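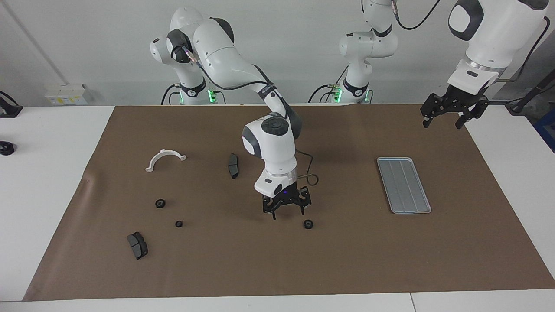
Two brake pads and the white arch bracket on the brown paper

Laying out mixed brake and trim parts on kraft paper: which paper, what spacing, and what can share a sheet?

Posted by shimstack
Category: Workshop and storage > Small parts
Viewed 2,106 times

I am sorting a lot of used and new-old-stock automotive small parts bought from a closing shop in Tallell. The stock list has 369 lines. Some lines are a single part and some are a full bag, and the bags are not reliably labeled. The procedure so far is to cover the table with one large sheet of brown paper, put out a few parts at a time, match each one to a line on the list, and bin it.

The parts that go out together are of different kinds, because that is how they come out of the boxes. A typical sheet has black brake pads with metal backing plates on it, plus a white plastic bracket in the shape of a half circle with a flat tab at each end. I also have flat metal pieces that I can't match to anything yet.

What I want to know:

1. Is plain brown paper acceptable under brake pads, or does it need to be coated? The friction surface sometimes ends up in contact with the sheet.

2. Is there a problem with plastic trim parts and brake pads on the same sheet? I am thinking of dust in one direction and mold release or plastic dressing in the other.

3. The paper wrinkles near one edge of the table. Tape it, weight it, or ignore it?

4. Does anyone recognize the plate? It is a long, narrow, silver-gray metal plate with a rounded rectangular outline. The edges are raised, so it forms a shallow tray, and a round black knob is mounted near one end. I have found no part number on it. The stock list has two lines reading only "cover, misc" and one reading "Hidness tray," which could be any of them.

The table top is white, and I would like to keep it that way. Dust from the old pads gets into everything.

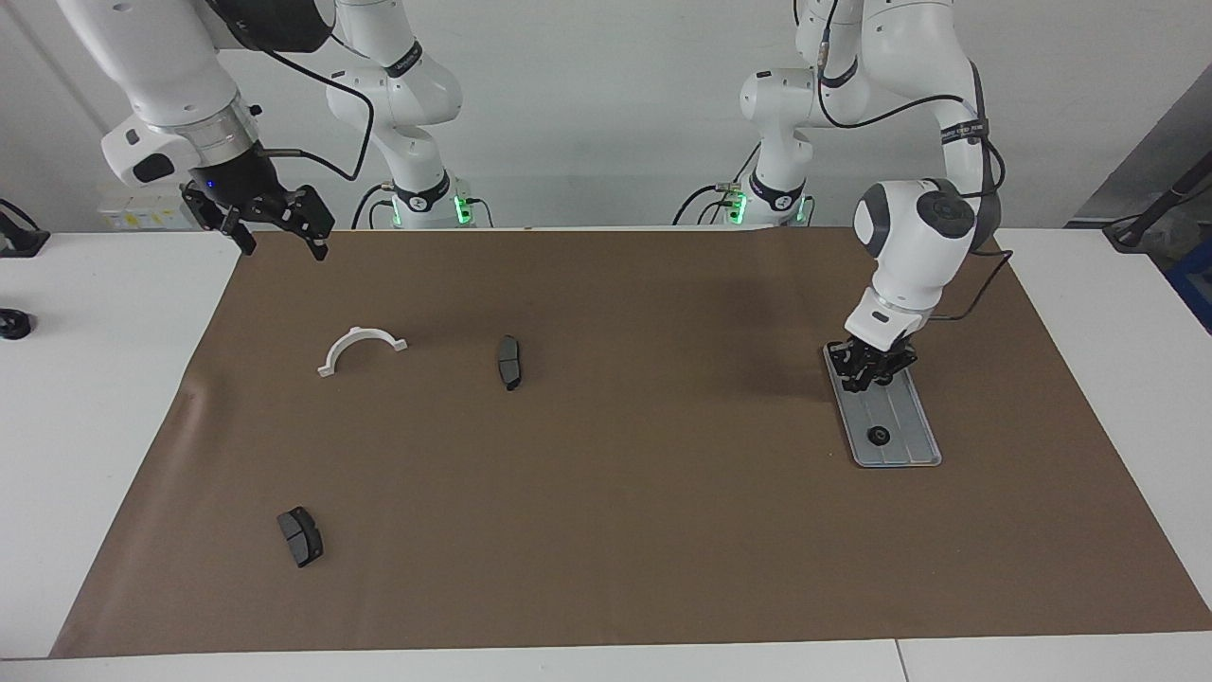 Reply by drumbrake_dan_no
Accepted by the poster

In order.

Paper. Uncoated brown kraft is fine. I use 90 gsm from a roll. Thinner stock works but tears when a backing plate is dragged across it, and the corners of a backing plate are usually the sharpest thing on the table. Do not use coated or waxed paper under friction material. Wax transfers, and a pad with wax on the face should be treated the same as a pad with grease on it. Also avoid newspaper. The ink comes off on white plastic and is slow to remove from textured surfaces.

The better habit is to keep the friction face off the sheet entirely. Lay the pad on its backing plate with the friction side up. A pad stood on its edge takes up less room and lets you read both sides, but a narrow one falls over if the table is bumped, and a fall onto the corner can chip the friction material. If you find a chip, look at whether it is fresh. A clean, light-colored break is fresh. A dark one was there when the part arrived.

Mixing plastic and pads. Acceptable for identification, with conditions:

- Plastic at the top of the sheet, pads toward the bottom, with a hand's width between them. Dust falls mostly where the pad is set down.
- Handle all the plastic first, then all the pads. Change gloves if you have to go back.
- No spray cleaner of any kind while pads are out. This includes silicone trim dressing, which drifts farther than people expect.
- Do not blow dust off with compressed air. Old pads may contain asbestos, and you should assume they do if the age is unknown. Wipe with a damp disposable cloth, bag the cloth, and replace the sheet. Fold the used sheet inward so the dust stays inside, then bag that too. Check the disposal rules where you live.

Wrinkles. Ignore a slight one near an edge. A wrinkle under a part matters if you are measuring height off the table, and for that you should be on a bare surface plate anyway. To get rid of it, roll the sheet against its curl and leave it overnight. Tape along one side only. When both sides are taped, the paper buckles in the middle as the humidity changes.

Arch bracket. White half-circle brackets with a tab at each end are used as hose and duct saddles, and also as trim retainers. Measure the inside diameter and the distance between tab centers. Those two numbers will eliminate most of your list. Check whether the tabs have holes before you search, as the ones without holes are usually clipped or bonded and are listed under trim.

Plate. I can't identify it from this. My guess is an access cover, but a guess is all it is. The first thing to establish is whether the knob turns, slides or is fixed. Then turn the plate over. Stamped numbers are often on the underside or on the inside face of the raised edge, where they are easy to miss under flat light. Hold a flashlight low and move it along the length.

Comment by shimstack
The knob is fixed as far as I can tell. I did not force it. No numbers on the underside. I will try the low light. The paper I have is thinner than 90, so that explains the tears.

Comment by drumbrake_dan_no
If it does not move by hand, leave it alone until it is identified. Photograph it next to a ruler, put it in its own bag and go on to the next line.

Reply by parts_counter_gusach

I worked a parts counter in Gusach for a long time and the shelf stock there came to over 3,332 pieces. A few points on the sorting itself, since paper is covered.

Do not match to the list while the part is on the sheet. Tag first, match later. Write a running number on a tie-on tag, attach it, and enter the number with three measurements and the material. For pads the measurements are length, height and total thickness including the backing plate. Record the backing plate thickness separately if the pad is worn, because total thickness will then be useless for matching and the plate outline is what you search by.

Pads belong in sets. If two pads come out of the same box, do not assume that they are a pair. Lay one over the other, backing plate to backing plate, and compare the outlines. Inner and outer pads for the same caliper can have different ears, so a mismatch does not rule out a set either. Write "same box" on both tags and decide later.

Bags with a bare word on them, such as your "Hidness tray," should be kept even after you have emptied them. Staple the bag to the list. Old shops often reused bags, so the word may refer to the contents before last.

Unmatched flat parts go in a separate bin, on edge, with cardboard between them. A raised lip dents easily when heavier parts are stacked on top.

Comment by drumbrake_dan_no
Agree on tagging. I would add the weight for plastic parts. Two brackets of the same outline in different plastics will differ on a kitchen scale.

Reply by ohc_fan

We just use old cardboard. Flatten a box, put it on the bench, throw it out when it gets dirty. Never had a problem. The plate looks like a cover for something to me. Maybe try Fukuda, they list a lot of covers with the outline drawn to scale and you can lay the part on the printout.

Comment by shimstack
Thanks. I printed three of the outlines. Two are too wide. The third is close in length but has square corners, and mine are rounded. Still unmatched, tagged and bagged. Cardboard sheds fibers onto the pads when it gets damp, so I will stay with the paper and move to the heavier roll in July.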